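3.2 Sticking the frames down

I'll admit I thought this would be the dull bit of the study. We had spent most of July arguing over the shape of the frames, and the sticking was meant to be an afternoon's work. It ended up eating more of our time than the printing did, so it gets its own section (sorry to anyone who came for the load tests, they're in Section 4).

The frames themselves are plain enough. Each is a 3D-printed surround in grey plastic with rounded corners, and we left the surface exactly as it came off the printer, ridges and all. I did try sanding a couple at the Civholm workshop and they looked lovely, but the sanded ones picked up greasy fingermarks, so we went back to leaving them alone. The small blocks that stick out from the arms give you something to get hold of while you line the frame up, and I'd keep them in any future version. My hands were very grateful!

What gave us trouble was the tape. We bought ours from Bririk on a big roll, cut it into strips and ran it along the inner edge of each frame, going round the corner in one piece. Straight runs are easy. Corners are horrid. The tape doesn't want to bend flat, so you coax it round a little at a time with a thumbnail, and the liner is quite happy to tear while you're doing it (see Figure 3).
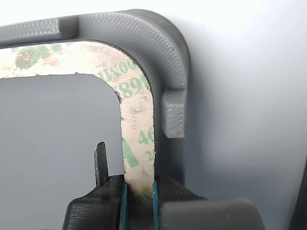
Figure 3. Rounded corner of a grey printed frame, with the printed liner following its inner edge. Note the ragged inner side of the liner, along the curve and further down the vertical run.

A ragged liner isn't a disaster in itself. The trouble comes later, when you try to lift it off and it leaves thin slivers behind on the glue. Under the Sorkero protocol, which we followed for everything else, you're told to pull the liner away in one steady movement. I found that hopeless at the curve. What worked better for me was starting on a straight run, stopping just short of the corner, and then coming at the corner from the other side so the two loose ends met. It's slower, but the slivers mostly stopped.

We also changed how long we pressed. Hamdy's instruction sheet asks for 2 minutes of hand pressure per side, and after the first batch we went up to 5, mainly for our own peace of mind. Each side then had a 300 g weight left on it overnight. I can't say which of the two changes mattered more, as we made them together (a silly thing to do, looking back), and I'd like to pull them apart properly in a follow-up.

Frames with any liner still showing at the corner after peeling were set aside and kept out of the results in Table 2.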